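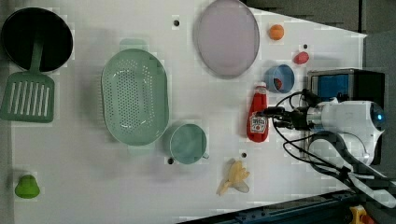

图 1 桌上的玩具食物与番茄酱瓶

第二章 建立小组与导入读经计划

本章适用于在 Gitosau 中首次建立查经小组的带领人。开始之前,请确认已按第一章完成安装,并已用带领人账号登录。组员账号看不到“小组管理”菜单,无法执行本章的操作。

2.1 准备工作

需要准备以下内容:

小组名称。名称建立后可以修改,但已发出的邀请仍显示旧名称。
组员的电子邮箱或手机号码。没有邮箱的组员可以使用手机号码加入,但收不到每周的经文摘要。
所用的圣经译本。同一小组只能设一个主译本,另可设对照译本,最多 3 种。
聚会的固定时间,例如星期一晚上七点半。

注意:如果小组里有人习惯繁体字,请在选择译本时勾选“繁简同步显示”。建组之后再勾选,已写好的笔记不会自动转换。

2.2 建立小组

1. 打开“小组管理”,点按右上角的“新建”。

2. 输入小组名称,选择小组类型。类型分为“查经”“祷告”和“初信栏目”。祷告小组没有读经进度表,如需使用 2.3 节的读经计划,请选择“查经”。

3. 选择主译本。首次选择时程序会下载经文全文,下载期间请勿退出。在教会建筑的地下室或信号较弱的房间里,下载可能中断,重新点按译本名称即可从中断处继续。

4. 设定聚会时间。程序按此时间划分每周的阅读范围,聚会当天的经文算作上一周的最后一段。如果小组隔周聚会,请选择“每 2 周”,阅读范围会相应合并。

5. 点按“保存”。屏幕顶部出现小组名称,表示小组已经建立。

提示:隔周聚会的小组在遇到受难周、复活节或圣诞节时常需调整日期。请在“例外日期”中单独修改那一次聚会,不要改动固定时间,否则后面所有的阅读范围都会重新排列。

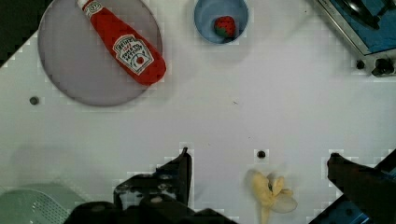
2.3 导入读经计划

Gitosau 自带的计划由 Dalva Paiva 编写,分为“诗篇与祷告”“路加福音通读”和“使徒行传:门徒的路程”。各计划所附的讨论题可以单独关闭。

1. 在小组页面点按“读经计划”,再点按“从资料库导入”。

2. 选择计划。点按计划名称可以预览前几课的经文和讨论题,预览不会影响小组现有的进度。

3. 选择开始日期。建议选在聚会日的第二天。若从八月开始“路加福音通读”,请先查看组员的假期安排,缺席较多的几周可以用“暂停”跳过。

4. 选择是否附带注释。注释资料包共有 1,545 条短注,内容为地名、人名、节期和度量衡的说明,不包含教义上的讲解。

5. 点按“导入”,等候进度条走完。

小心:一个小组同一时间只能执行一个计划。导入新计划时,旧计划会移入“已归档”,组员在旧计划中写下的个人笔记仍会保留,但尚未提交的讨论回答会被清除。导入前请通知组员先提交。

如果使用 Figueiredo 格式的自编计划,请选择“从文件导入”。文件中每一行写一天的经文,书卷名须写全称,例如“使徒行传”,不能写“徒”。章与节之间用半角冒号。跨章的经文请写出起止两处,中间用连字号连接。程序遇到无法识别的行会停在该行并显示行号,改正后可以接着导入,已经读入的部分不会重复。

2.4 下载朗读音频

朗读音频适合视力不便的组员,也可以在聚会开始时全组一同聆听。完整资料包含 2,597 段录音,由 Jeferson Pacheco 负责剪辑,按章节和常用段落切分。

1. 在小组页面点按“音频”。

2. 选择“仅下载本计划”或“全部下载”。存储空间不足时,程序只会提供前一项。

3. 选择朗读速度。此处设定的是全组的默认速度,组员可以在自己的设备上另行调整。

4. 点按“开始下载”。建议在无线网络下进行。

诗篇的录音在每篇之间留有静默,供默想使用。静默的长度可以在“播放设置”中缩短或关闭。关闭之后,各篇会连续播放,诗篇前面的题注也照常朗读。

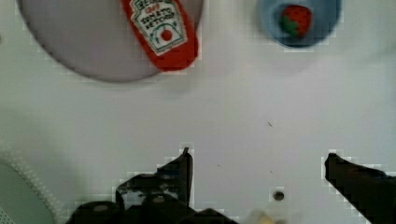

若要在聚会的音响上播放,请先把音响与带领人的设备配对,再打开“聚会模式”。聚会模式会隐藏个人笔记和祷告记录,投影时只显示经文与讨论题。Zolero 系列的音响在配对后可能会自动播放上次的内容,请先把音量调低。使用 Clunberg 转接器时,请在打开聚会模式之前插好,否则声音仍从设备本身发出。

2.5 邀请组员

1. 在小组页面点按“邀请”。

2. 输入组员的邮箱或手机号码,每行填写一个。

3. 按需要填写附言。附言会出现在邀请信的开头,可以写明聚会的时间和地点。

4. 点按“发送”。

组员接受邀请后,带领人会收到通知。未接受的邀请列在“等候中”,可以重发或撤回。重发后,旧的链接随即失效。

关于祷告事项:组员提交的祷告事项默认只有带领人可见。提交者本人选择“与小组分享”之后,其他组员才能看到。带领人无法代为更改这一选项。组员离开小组时,其祷告事项会一并移除,已经打印出来的祷告单不受影响。

2.6 常见情况

组员看到的经文与带领人不同
请检查该组员是否在个人设置中换了译本。个人设置优先于小组的主译本。部分译本对诗篇题注的分节方式不同,节数会相差一节,属于正常情况。

讨论题没有出现
讨论题在聚会当天早上才会开放。如需提前查看,请在“读经计划”中打开“带领人预览”。

进度表显示组员落后
进度按组员点按“已读”计算。用纸本圣经阅读的组员可以在每周聚会前一次补记,长按当周的标题即可。如果小组不希望显示个人进度,请在“小组管理”中关闭“进度可见”,关闭后各人仍能看到自己的记录。

音频下载后无法播放
请先退出程序再重新打开。仍无法播放时,在“音频”页面删除该书卷并重新下载,其他书卷不必删除。

更换带领人的步骤见第三章。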